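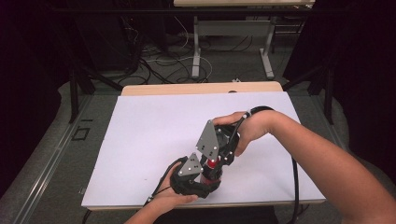 Gripper night, week six

So we finally have two hands' worth of gripper and I have not stopped grinning since I got home. If you're new around here, I'm in the robotics club at Pumphrey (evening students mostly, a few of us way past the age when you're supposed to be joining clubs), and this term's project is a hand-held gripper we've been calling Pinstead. The name came off a street sign on the bus route to Revdale. I voted against it and now I can't imagine it being called anything else.

The idea is that you hold the thing yourself and do a task with it, pick up, put down, over and over, and the motion gets recorded so an arm can learn from it later. Our arm is still in pieces in a cupboard, so for now it's all gripper, all the time.

What we changed since last time

The fingers, mainly! The old ones were skinny and kept twisting whenever you squeezed anything heavier than a sponge. The new ones are flat gray plates, sort of triangular, with little dots on them, and they face each other the way they're supposed to. I spent most of July filing the old pair to get them to line up, so you can imagine how I felt when these went on in one evening.

The body is black printed parts and brackets, and it's pretty open, so you can get a screwdriver in. I pushed hard for that. Our first version was a sealed box, and every time something came loose we had to take out every screw we'd put in (I lost one down a floor vent and it's still there).

Then there are the white tracking balls. They're little, they go all over the frame, and they come off if you look at them funny. I've got a jar of spares in my bag now and I've started finding them in coat pockets.

How you hold it

This took up way more of the evening than I expected. My habit was to grab the handle one-handed like a cordless drill, and my recordings were terrible, all wobble. What works better for me is right hand over the top of the handle and left hand underneath, palm up, taking the weight. It feels a bit like carrying a casserole. After a few minutes you stop thinking about it and your shoulders come down from your ears.

The cable still wants its own way. I run it over my right wrist so it drops down beside the board and stays clear of the fingers, and there's a second one that loops down by my left hand, which I forget about every single time I turn around. Somebody suggested a clip on the sleeve and I'm going to try it with a binder clip before we print anything fancy.

We work over a plain white board laid flat on the table. It's a bit beat up at the edges but it's matte, so no glare, and it's big enough that you don't bang your knuckles on the wood.

The numbers, for those who asked

Our goal for the term is 200 clean recordings of one boring task, moving a block from one side of the board to the other. As of tonight we have 58 that I'd call clean. We've made a lot more than that, but I'm strict! If I hesitate or the block skids, it goes in the reject folder, and the reject folder is getting big.

Next up

The Wadport meet is coming and every team gets 40 minutes at a table, setup included. We timed ourselves unpacking last week and it was not pretty, mostly cables. So next session is a packing drill, plus labels on both ends of everything. I'm bringing the label maker and also brownies, the ones with the burnt edges that people fight over.

If anyone reading has found a glue that holds tracking balls onto printed plastic and still lets you pull them off later, please leave a comment. I've tried three and ruined a bracket with the last one.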